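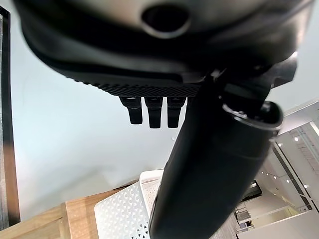 Photo: Lirier Media

Can a council member who moved out of the ward keep the seat until the election?

Asked August 15, 2022 in Local Government

I live in Ward 4 in Tovimcombe. Our council member sold the house in July and, from what neighbors say, is now renting across the river in Ward 6. The term isn't up until next year. The council member still comes to meetings and still votes, and the city website still lists Ward 4 next to the name.

I called the clerk's office and was told that they "go by what is on file." I asked what was on file and they said I could put in a records request. I don't have a grudge here. I voted for this person and might again. But there is a vote coming up on closing Wumov Street to trucks, and that only affects our end of town. I would like to know that whoever is voting for us is allowed to.

So my questions are:

Does moving out of the ward end the term automatically, or does somebody have to do something?

If the seat is empty, do we get a special election or does the council just pick a person?

If it turns out the move happened before a vote, does the vote still count?

I looked at the charter on the city website but it is a scanned copy and the search doesn't work.

3 answers

Answer 1 (marked as helpful)

I served one term on a council in a different city, so read your own charter before you rely on any of this. It does tend to work along the same lines in most places.

Most charters with wards say a member has to live in the ward when they file and also for the whole term. Look for a section called "Qualifications" and another called "Vacancies." The second one matters more. Some charters say the office "shall become vacant" when the member stops living in the ward. Others say the council "may declare" it vacant. With the first kind of wording, the seat is supposed to be empty as soon as the person moves, but in practice a vote or a court order is still what makes everyone treat it that way. With the second kind, the council has to act, and it may choose not to.

The hard part is the word "reside." Renting a place somewhere else does not always mean you have changed your legal residence. If the council member is between houses and plans to buy again in Ward 4, a lot of city attorneys will say residence hasn't changed. They look at voter registration, driver's license, where the mail goes, where the kids are in school, and what the person says they intend to do. Selling the house hurts that argument but doesn't finish it.

On filling the seat, there is usually a cutoff based on how much of the term is left. In my city the council had 30 days to appoint someone, and if they couldn't agree it went to a special election. Applications were open for 14 days. Your numbers will be different.

On past votes, courts in most states treat a person who is openly holding the office as a "de facto officer." Votes they cast generally stand, even if it later comes out they weren't qualified. There are exceptions, and if a vote passed by one it can get messy, but I would not expect old votes to be thrown out.

What I would do is write a short letter to the city attorney, with a copy to the clerk. Ask whether the member for Ward 4 currently meets the residency requirement and which section of the charter applies. Keep it to a few sentences and leave out the truck vote. A written question usually gets logged, and a phone call usually doesn't. You can also just ask the council member. In my experience people will often tell you, and sometimes they have already talked to the attorney.

Comment from the person who asked: Thank you. I found the vacancies section on paper at the library. It says "shall be deemed vacant." It doesn't say who does the deeming. Letter is going out this week.

Reply: That is pretty common wording. The attorney may want the council to pass a resolution first. If they won't act at all, the next step is a court case called quo warranto, and you would need a lawyer for that. In some states you have to ask the attorney general or the county attorney to bring it before you can bring it yourself.

Answer 2

They do this all the time and get away with it. We had one in the Shirazi district who lived at the lake for half the term. Everybody knew. Just vote them out.

Answer 3

Adding to the first answer - check whether redistricting has anything to do with it. Many cities are redrawing wards after the census, and the lines you see on the website may be old or may be the new ones that don't start until the next election. The member might be in Ward 6 on one map and Ward 4 on the other. Some cities also let a member finish the term if the line moved and the member didn't, but that wouldn't cover someone who moved on their own.

The county elections office will have the current ward map and can tell you which ward any street address is in. Voter registration is public in a lot of states too, though the rules on who can look and what it costs are not the same everywhere.

Also, you can speak during public comment. You get a few minutes and it goes in the minutes. I would wait for the attorney's reply first so you have something to quote.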